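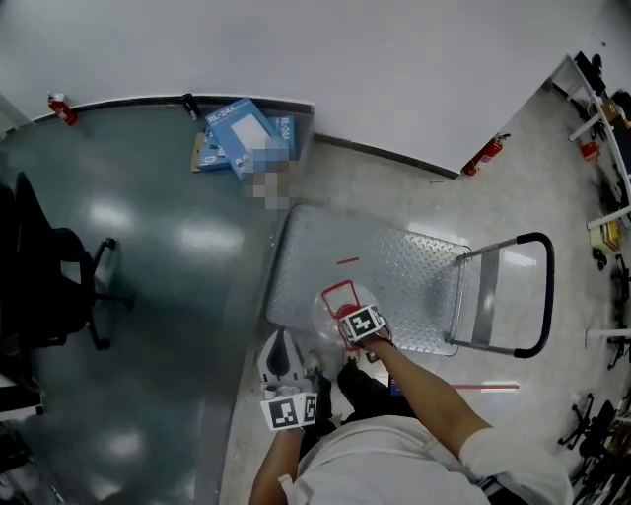 Moving things on a folding platform trolley: what goes on it, how do you stop it sliding, and what about the floor?

Posted by Beatriz Mota, 30 November 2023
Filed under: Moving and storage > Small offices

We are moving our office from one end of a corridor to the other. It is 20 metres. You would think we were relocating a cathedral.

I have been given the job on the grounds that I once moved house without crying. My equipment is one flatbed trolley, the sort with a metal deck in that raised diamond pattern and a handle that folds down flat so it can hide behind a door and fall on you. My cargo is the usual small-office rubbish: cardboard boxes, a few swivel chairs, a fire extinguisher that has to come with us, and several clear plastic tubs with lids and handles, which are light, roundish and have no interest in staying where they are put.

What I would like to know:

First, how do you stop light round things travelling about on a metal deck? I assumed the diamond pattern was for grip. It grips my shoes beautifully. It does nothing at all for a plastic tub.

Second, do the swivel chairs go on the trolley or do I just push them? Opinion here is divided and has become quite personal.

Third, the flooring. Half our space is a shiny dark green-blue stuff that shows every mark, and the other half is pale grey speckle that hides everything up to and including a dropped sandwich. We had the shiny half done in September and I would rather not be the person who put a groove in it. The landlord's handover sheet says "protect floor finish during removals" and leaves it there, as a sort of riddle.

The trolley is a Zolden, if that matters. The label says it takes 200 kilos. I do not own 200 kilos of anything, unless you count lever arch files, and I'm trying not to.

Thank you in advance, and please don't tell me to hire someone. I have seen the budget. It is a packet of biscuits.

Julián Echevarría
Member, 862 posts

I did six years of internal moves for a college, so I have pushed one of these into most things.

Sliding. The raised pattern only helps if whatever is on top is soft enough to press down into it. Shoe soles are. Hard plastic isn't, and it sits on the high points and skates. Put something rubbery in between. The cheap rolls of non-slip mesh meant for kitchen drawers will do it, and so will an old yoga mat if someone in your office has given up yoga, which someone has. Cut it a bit smaller than the deck so it doesn't hang over and get pulled under a wheel.

For the tubs, don't stand them loose. Take one of your flattened cardboard boxes, make it up again, and put the tubs inside it. Now you have one square thing instead of several round ones. If a tub won't fit in a box, put it in the middle of the deck with the boxes round it as a fence. Keep a hand on it over door thresholds. Lift it by the body when you load it and not by the handle. Handles on those are usually clipped on, and they let go when the tub is full and you're over someone's foot.

Heavy things at the handle end, low down. People load the front first because it's nearest to where they're standing, then wonder why it steers like a cow.

Unfold the handle fully and listen for the catch before you put any weight against it. Give it a shove both ways. I have a scar on one knuckle from a Toltis that looked open and was only thinking about it. Mind your fingers at the hinge when you fold it down again too.

Chairs: push them. They've got wheels, it's the one thing they're good at. Lower the seat, turn it round and push from the backrest so you aren't fighting the arms. Before you go anywhere near the shiny floor, turn each one on its side and look at the castors. You'll find hair, thread and at least one staple. The staple is what does your groove.

Same goes for the trolley, by the way. Wipe the wheels. Grit stuck in a wheel does far more harm than the weight on top.

The extinguisher you carry, by hand, upright, and last. Leave it where it is until the room's nearly empty, then take it along and put it back on its bracket or stand that same minute. Check with whoever looks after fire safety in the building about where it should live at the other end, they'll have views.

Guillot226
Member, 3 posts

just use a bigger trolley

Beatriz Mota
Original poster

Thank you both. Guillot226, I have passed that on to the biscuits.

Julián, I did the castors last night. Three staples, a rubber band and what I think was once a raisin. What would you put down on the shiny half? I've got flattened cardboard, plenty of it, and somebody has offered me a roll of Siltix floor film. The film looks like cling film with ambitions.

Julián Echevarría
Member, 862 posts

Haven't used that one so can't tell you how the glue behaves. With any sticky film, try a small piece in a corner overnight first and see what it leaves behind. A floor that was only finished in September I'd be wary of sticking anything to, tape included.

Cardboard's fine if it can't move. Loose sheets on a shiny floor are a sledge. Lay them along the route only, overlap them like roof tiles so the wheels roll down off each edge and never up into one, and tape card to card, not card to floor. Sweep underneath before you put them down or you've made sandpaper.

The speckled half I wouldn't bother with. Sweep it and go. If you want to mark where the trolley parks or where things are to land, ordinary coloured tape on that side is handy, just lift it the same day before it gets trodden in.

And flatten the boxes as you empty them at the far end. Otherwise by lunchtime you'll have a second office made entirely of boxes and you'll have to move that.

Pru in Accounts
Member, 41 posts

Only to add that whoever pushes should not also be whoever steers people out of the way. We had one person on the handle and one walking in front doing doors, and the only casualty was a plant.

Also write on the box what's in it, on the side as well as the top. We had a whole stack with nothing but a code printed on them, and I opened every single one looking for the kettle. It was in the chair pile, under a coat.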